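Grullia confirmed this morning that their GM is out after 26 games. Club statement ran to 3 lines.

He'll stay on the books until April as an adviser. No word on who handles trades before then.

The assistant GM takes the phones for now. She came over from Prurno two seasons back and did most of the junior scouting.

Sunday's crowd was 2,560 in a rink that holds 4,000. Season ticket renewals go out next month.

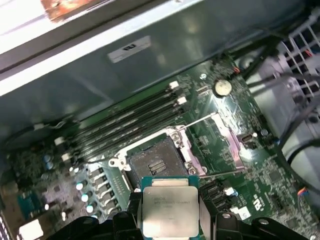 RILUNDEN, April. Coach keeps his job, club says. Practice is at 7 a.m. as usual, centre ice open to members.

Comments

macleish_end: Should've happened at Christmas.

row9: Who's looking after the goalie contract?

bluelinebev: Give her the job full time.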